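Clothing Exchange in Sevholm Moves to the Old Bus Hall

The clothing exchange in Sevholm will open again in August, this time in the old bus hall on Stotska Street. The town made the decision this week, after the exchange had been looking for a new place since spring. The former rooms above the post office were too small, and the stairs were difficult for older visitors and for parents with strollers.

The exchange works in a simple way. Visitors bring clean clothes which they do not wear anymore and receive one paper ticket for each piece. With the tickets they can choose other clothes on the same day or later. No money is used at the tables. Only winter coats and shoes follow a different rule: for these a visitor must give two tickets.

During the last season 1515 pieces changed owner, according to the yearly report of the exchange. Children's clothes were the most wanted, and they were often gone in the first hour. Men's shirts stayed the longest. What was not taken by the end of the season went to the textile shop Sondesari, which cuts old cotton into cleaning cloths and sells them to garages and print shops in the region.

The bus hall has stood without use for seven years. The roof was repaired last fall, but the heating is still the old one, and it is not yet clear if the hall can stay open in January and February. The town will pay for light and water. The exchange must pay a rent of 200 a month, which is less than in the former rooms. A part of this sum will come from the coffee corner, where Kwok, the bakery from the market square, is going to sell rolls and cake.

There will be some changes for visitors. Until now, all clothes were laid in boxes, and people had to search deep to find their size. In the new hall, dresses, jackets and shirts will hang on racks, sorted by size and not by color as some visitors had asked. Pants and sweaters will stay on the tables. There will also be two changing rooms with curtains and one long mirror. The exchange still looks for racks and asks households to lend or give them. Hangers are also welcome, but please no wire ones, because they leave marks on the shoulders.

Not everyone on Stotska Street is happy with the plan. Neighbors wrote a letter to the town in which they asked about parking. The street is narrow, and on market days it is already full of cars. The town answered that visitors can use the field behind the school, where there is space for 100 cars. From there it is a short walk along the canal. Bicycles can be left in front of the hall, under the roof where people formerly waited for the bus.

The exchange will be open every Saturday from 10 a.m. to 2 p.m. Clothes can be brought until 1 p.m. Each visitor may bring up to 7 pieces at one time. Bed sheets, towels and underwear are not accepted. Tickets from last season keep their value until the end of the year, also those with the old address printed on them. Who has lost the tickets can unfortunately not get new ones.

Persons who want to help with sorting can write their name on the list in the Sevholm library, at the desk near the entrance.

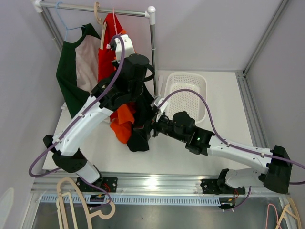
Clothes on hangers on a metal rack.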